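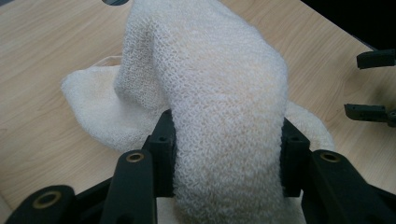

The jaw set on the Ravn hand grippers needs to be adjusted before any towel work, and most of the trouble with soft goods comes from skipping it. Factory spacing suits blocks and bottles. A bunched knit compresses a long way before it resists, so the pads must stay close to parallel with the fabric squeezed between them, and a thick fold should be caught well inside the pads and not at the tips. The brass-colored rings at the linkage pivots are where play shows up first. If a finger can be rocked by hand at its pivot, fix that before touching anything else.

These notes cover a matched pair of grippers, built from the Dadow plans with Evander Dow's revised linkage. They assume the parts are printed and the cables are made up. Allow 90 minutes for the pair the first time.

## What you need

- Both grippers, assembled, with cables
- Hex drivers for the pivot screws and the mounting plates
- Feeler gauges, or strips of card of known thickness
- Medium-strength threadlocker
- One towel, one shallow bin
- The Trakell logging script, or any script that prints jaw opening in millimeters

## Set the pivots

1. Disconnect the gripper and open the jaws fully.
2. Back off each pivot screw a quarter turn, then tighten until side play just disappears.
3. Close the jaws slowly with one finger. The motion should be even over the full range. A tight spot near closed usually means a burr on the printed link. Dress it with a fine file and try again.
4. Apply threadlocker to one screw at a time. If you pull them all at once, the linkage shifts and you start over.
5. Repeat on the second gripper. Match the feel of the first as closely as you can.

Magnus Imrie runs his pivots slightly looser than this and reports no problems with rigid parts. On cloth, his settings let the pads toe in, and the fold slides toward the tips under load. I went back to the tighter setting.

## Zero the opening

Connect one gripper and start the log. Close the jaws with nothing between the pads and hold for a few seconds. Store that reading as zero. Open fully and store the second value. The plans give a full opening of 90 mm; mine came out 2 mm short on the right gripper, traced to a link printed at the wrong scale. Reprint the part if you see this. Correcting it in software hides the fault and leaves the two sides moving differently.

Check one point in the middle of the range with a gauge. If the middle is off and both ends are right, the encoder magnet is not centered.

## Test on cloth

1. Put the bin on the table and leave space in front of it for the second gripper.
2. Drop the towel in loosely so that part of it stands above the rim.
3. Route each cable away from the work, one to the left and one to the right. Leave enough slack to reach across the table - a cable that pulls tight will turn your wrist and spoil the reading.
4. Bring the left gripper to the edge of the towel beside the bin wall. Keep the right one just above the table until the left has a hold.
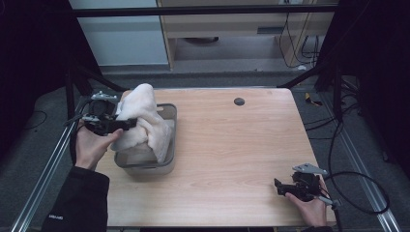 5. Close the left jaws until the logged opening stops changing quickly. On a folded towel this is a gradual bend in the curve, with no hard stop.
6. Lift straight up until the cloth clears the rim. Hold it there and watch the pads for creep.
7. Lower, release and repeat with the right gripper.

Run 31 lifts per side and save the log. If the closed value drifts during the run, recheck the pivots before changing the zero. If it holds steady but the cloth still slips, replace the pad facing. The Solitz rubber sheet cuts cleanly with a knife and can be fixed with contact adhesive. Let it cure overnight, then zero the opening again, as the facing changes the closed position.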